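Product Review: Prenell Two-Finger Hand-Held Gripper Kit
Reviewed by Emiliano Barroso for the Jullasum Shared Workshop equipment library

Summary

The Prenell kit supplies the parts for a matched pair of hand-held grippers, intended for members who wish to record hand motions for later use on a robot arm. The workshop purchased one kit at a price of $255. This review covers assembly, handling on the bench and the quality of the written instructions. It does not cover the recording software, which will be reviewed separately.

Assembly

The kit arrives in two trays, one for each hand. Assembly of the pair required 8 hours over several evenings, and members with prior experience of small mechanical builds may need less. The fingertip blocks and arms fit together without filing. Threaded inserts come already set in the arms, a welcome change from the Tindall kit reviewed in March, where the builder had to press them in with a soldering iron.

Two points need attention. The manual shows the left arm in a mirrored drawing on one page and in a correct drawing on the next, and our first left-hand unit was built from the wrong one. The screws for the top plate are also close in length to those for the fingertip blocks. Sorting them before work begins is strongly advised.

Handling

Trials were carried out at a Jodutwood table, with one operator and both units in use. Soft goods were chosen for the first trials and hard goods for the later ones.
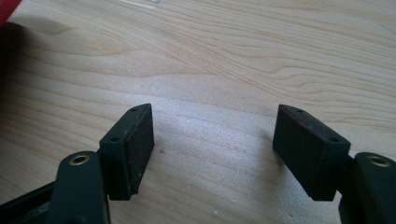
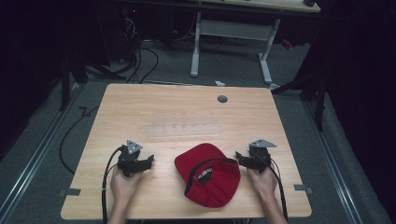
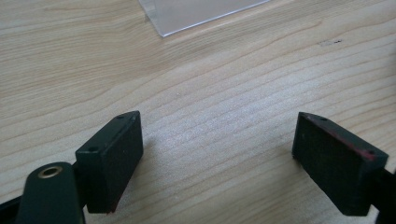 Bench trials of the Prenell kit. Center: both grippers at the table with the red cap. First and last: the fingertip blocks in the open position.

The pair weighs 736 grams on the workshop scale, without cables. That is acceptable for short sessions, although operators reported tired wrists before the end of a long one. Finger travel is smooth and even on both sides. Fabric was picked up reliably by a fold or an edge. Thin flat items were harder, and a sheet lying flush against the table usually had to be slid to an edge before the fingers could close on it.

Cable routing is the weakest part of the design. Each lead leaves the unit near the wrist and tends to pull against the hand when the operator reaches across the table. A clip on the forearm would help - Prenell does not include one. Members should also leave enough slack for the far corners of the work area.

Documentation and Spares

The printed manual is clear apart from the error noted earlier. Replacement finger pads are sold in packs of 8. The workshop has ordered one pack and will keep it in the parts cabinet with the kit.

Recommendation

The kit is recommended for members who have completed the basic bench course. It is not advised as a first build. Compared with the Tindall kit, it costs more and is noticeably easier to put together. The library copy may be borrowed for use on site only, and both units must be returned together with their cables.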